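Home | Ask Us Anything | Body Stuff | Sky Stuff | Animals | Back Issues

August
By Amber Dijkstra

Why does bread have holes in it?

I was eating toast the other morning when my honey ran straight through a hole and down my wrist. You've probably had that happen too! And it got me thinking about a question that came in from Tahsin Majumder, who wants to know who puts the holes in bread, and whether there's a machine that pokes them.

Great question, Tahsin. There isn't a machine. The holes are made by something alive, and it's so small that you could fit heaps of them on the tip of a pencil. It's called yeast.

So what is yeast?

Yeast is a kind of fungus, so it's a distant cousin of mushrooms (and of that fuzzy stuff on the orange you forgot in your backpack). Each yeast is just one single cell. It has no mouth and no tummy, but it does eat, and what it loves most is sugar.

When you buy yeast in a packet it looks like tiny tan beads, kind of like sand. It's asleep. It can stay that way for months in a kitchen cupboard. Give it some warm water and it wakes up hungry.

Now, you might be thinking that plain bread doesn't have sugar in it. Mine doesn't either! But flour is full of starch, and starch is really lots of sugars hooked together in long chains, like a paper chain at a birthday party. Once flour gets wet, little helpers called enzymes start snipping the chains into short bits. Snip, snip, snip, and there's dinner for the yeast.

Yeast burps (sort of)

As yeast eats, it lets out a gas called carbon dioxide. You breathe out the same gas, and it's also what makes the bubbles in soda. I like to think of it as a whole crowd of teeny burps, though my neighbor Frans Hermans, who baked for 19 years at a place called Geerts, would like me to say "fermentation." Okay, Frans. Fermentation.

In a glass of soda the bubbles float up and pop, and they're gone. In dough they get stuck. Why? Because dough is stretchy!

The stretchy part is called gluten. Flour from wheat has two kinds of protein in it, and when you add water and squish everything around, they link up into a sort of net. The more you push and fold, the stronger the net gets. That's what kneading is for (and also it's fun, and you're allowed to punch it a bit). The gas blows up little pockets inside the net, like hundreds of balloons all squashed together, and the whole lump of dough puffs up. Bakers call this rising.

I leave mine in a bowl with a damp towel over it. If the kitchen is warm it goes quickly. In winter it just sits there sulking, and I end up putting it near the heater and checking on it far too often.

Into the oven

When the dough goes into a hot oven, three things happen pretty close together. The yeast gets really busy for a few minutes. The gas in the pockets gets hot and spreads out, so the bread jumps up even taller. Then it gets too hot for the yeast, and it dies. (Sorry, yeast.) The stretchy walls around the bubbles turn firm, and the shape of every bubble stays behind. Those are your holes!

Big holes usually mean very wet dough and a long, slow rise. Tiny, even holes, like in sandwich bread, come from drier dough that's been pressed and rolled so the large bubbles get squeezed out. And flat breads like tortillas often have no yeast at all, so they stay nice and thin.

Try it: the balloon trick

Ask a grown-up to help with the warm water.

You need an empty small plastic bottle, a balloon, a packet of dry yeast and 2 spoonfuls of sugar. Pour in warm water until the bottle is a bit less than half full. It should feel like bath water – too hot and you'll kill the yeast. Add the sugar and the yeast, swirl it, and stretch the balloon over the top. Then go and do something else for a while. When you come back, the balloon should be standing up.

Jelle Van Acker wrote to say that hers flopped over and did nothing. My guess is the water was too cold, Jelle, so have another go! And if you want to test something new, set up two bottles and leave the sugar out of one. Write down what you think will happen before you look.
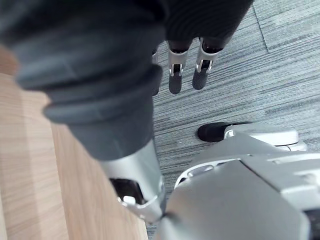
Oh, and please don't drink what's in the bottle when you're done. It smells a little like a bakery and a little like old socks, and it goes down the sink.

Next month I'm tackling a question from Hendrik Van der Linden, who'd like to know why onions make us cry. I'll need tissues.

Contact Flilholm Kids | © Flilholm | Back to top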